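Home Products Arms Software Support Contact

Skoluvum Tabletop Arm with Plalura practice software

We sell this arm and we like it, and we'd still ask you to read the whole page before you order. People write to us every week wanting a machine that will clear the dinner table, sort the junk drawer or bag small parts on a packing bench. It won't do those chores today. We have doubts about anyone who says theirs will.

What you get is a single arm with a two-finger gripper, and Plalura, a program that lets you try a job on screen before you try it on a real bench. The practice room comes with a wooden table, and the starter job is picking up small numbered cubes in different colors.

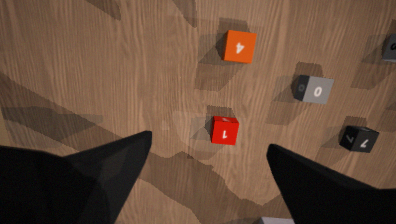

Both views are from Plalura, with the cubes spread out on the table.

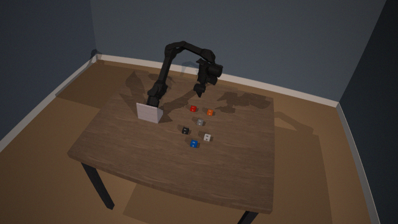 Keegan Ross wrote to us in July that a cube is the easiest thing in the world to grab, and he wanted to know what happens with a wet sock or a bag of screws. Fair question. Our own answer is that the arm does poorly with soft things and worse with anything tangled. In our shop we ran 1,348 grabs on a real bench with mixed hardware, and we stopped 500 of them by hand. A teenager with a coffee can would have beaten it by lunch.

So who should buy one? Schools, tinkerers, and small shops that want to find out how much of a job can be handed over before they spend real money. If your parts are hard, about the same size and always laid out flat, you may get somewhere. Folding, wiping and scrubbing are out – please don't order it for those.

The Thibodeau mount fits most benches up to 2 inches thick. Plalura needs its own computer, not included. The warranty runs 2 years and covers the joints and the gripper, but not damage from liquids.

Returns go through Florence Carrier at our Kekov warehouse. Send her the order number first, and keep the foam.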